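Talha Kazmi has read the new bench guidance for two-armed robots three times, and he still can't find the part that would stop anyone from doing something stupid.

"It has 19 clauses and 6 of them are about labels," he says. "I like labels. A label never pulled a cable out of a wrist."

Kazmi reviews work cells for Nevuven, a small safety firm in Hundville. The guidance, drafted over the summer and due for a vote in September, asks labs to log every run and sign a checklist before powering the arms. One site he visited, Kozma, had 2,406 signed checklists on file. He pulled 800 of them. "Same pen, same tick marks, same time of day. What am I supposed to learn from that?"

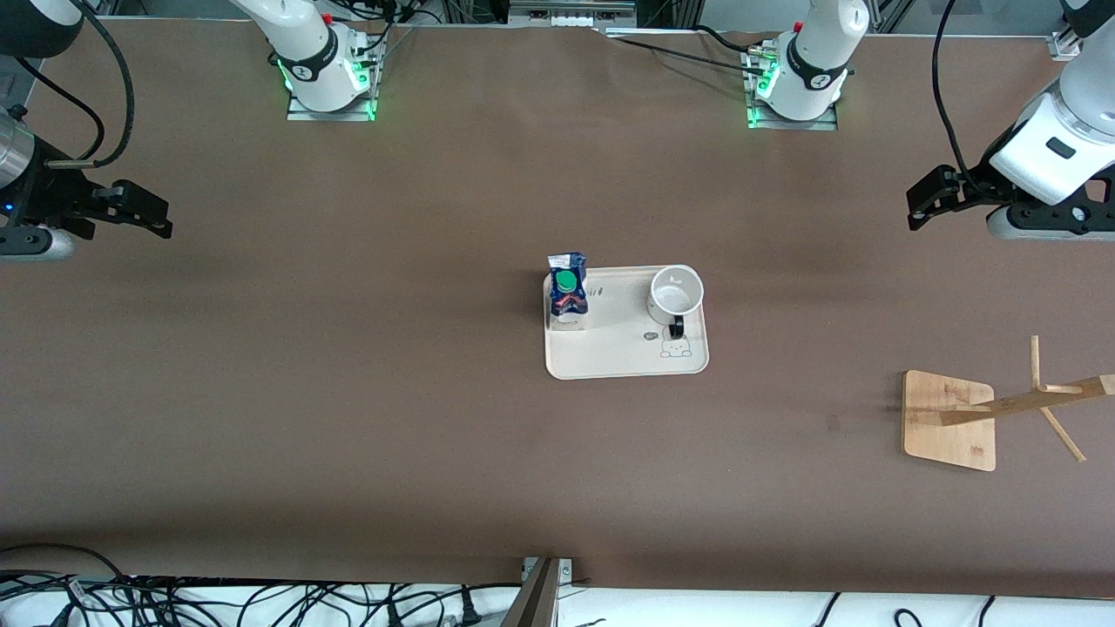 A tray, a carton and a mug between two grippers, with a mug stand lying on its side at right.

He would throw out most of the paperwork and write down a few dull things: where cables may run, how far the arms can reach past the table, who is allowed to lean in and when. Green lights on a base don't impress him much. "People see green and think safe. Ask them what the light means and you get three answers."

Supporters of the draft say a weak rule can be tightened later. Kazmi has heard that before, over the Zirnumska rules, which he says were never touched again once the vote was in.

Would he vote no, then? He takes a while with that one. "I'd vote to send it back. They'll call that a no."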